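Distcombe HG-4 Hand-Held Gripper: Pivot Pin Retention Kit and Safety Notice

Part group: Spares and service
Applies to: HG-4 grippers, left and right hand, serial numbers up to and including 677
Notice date: Thursday, December 30, 2021
Status: Stop use until inspected

Summary of the fault

On affected units the retaining clip on an outer pivot pin can work out of its groove during normal use. With the clip gone, the pin moves sideways in the side arm. The finger on that side then lags behind the other one, and under load it can let go without warning. In the worst reported case the pin left the arm altogether and the return spring pulled the finger inwards against the operator's thumb. The injury was a pinch and a blood blister.

Distcombe has received 5 reports. All came from units used in pairs for long sessions. Four were found at the Kamdale service bench during routine checks, before the pin had come free.

Cause

The clip groove on the outer pins was cut too shallow on one batch supplied to the Kamdale works between June and the end of production of that batch. The clip seats and feels secure when new. Repeated opening and closing spreads it, and it then rides up on the shoulder of the groove. Inner pins were turned on a different machine and measure correctly, but the kit replaces them as well so that all four pins on a unit carry the same part marking.

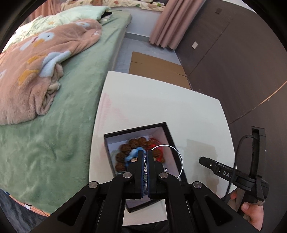
The HG-4 is a mirrored linkage, so a failure on one side is easy to miss while the other side still works. Wear shows first as a difference in fingertip height when the trigger is held at half travel. Small, light objects hide the fault, as they need very little force. Stringing and sorting jobs with walnut-sized balls, thin cord and wire hoops can be carried on for a long time with a pin already loose. The four round silver pins are visible from the operator's side, two beside the finger bases and two lower and farther out on the side arms. The outer two are the ones to look at first.

Inspection

Carry out the inspection with the gripper unplugged and the trigger released.

1. Hold the unit with the fingers pointing away from you. Keep your other hand clear of the gap between the fingers.
2. Look at each outer pin from the front. The head should sit flat on the side arm.
3. Turn the unit over and find the clip on each outer pin. A clip that is tilted, spread or missing is a fail.
4. Push each pin head with a plastic rod. Any sideways movement you can feel is a fail.
5. Squeeze the trigger slowly to half travel. The two fingertips should stay level.

Do not press a loose clip back on and return the unit to work. It will hold for a short time only. Do not use thread-lock on the pins. It reaches the bush and makes the finger stick part-open.

If both units of a pair are in service and one fails, take both out of use and fit a kit to each.

Retention kit HG-4/PR

Contents, per gripper:
Inner pivot pins, two
Outer pivot pins, deep groove, two
Retaining clips, sprung steel, four plus two spare
Nylon washers, four
Pad adhesive strip, one
Fitting sheet, one

Tools needed: clip pliers, small drift, soft-jawed vice. Fitting time is 40 minutes per gripper for a person used to the linkage. The return spring must be unhooked before the first pin is drifted out. Wear eye protection for this step.

The finger pads may lift when the fingers are removed. Refit with the strip supplied. Do not substitute general-purpose glue.

After fitting, open and close the fingers through full travel, repeat the inspection above, and mark the handle with the green dot from the fitting sheet.

Compatibility

The kit fits all HG-4 units. It does not fit the earlier Mivlow gripper, which has a riveted linkage and is not affected. Units rebuilt by Nishad have been supplied with deep-groove pins from the start of that contract and carry the letter N after the serial number. They need the inspection only.

Ordering and returns

Kits are free of charge for affected serial numbers. Give the serial number of each unit when ordering. It is stamped inside the handle, under the cable entry. Units that have already shed a pin should be returned to the Kamdale service bench complete, with the loose parts in a sealed bag. Please do not clean them first.

Unaffected units: kit available as a standard spare, minimum order one.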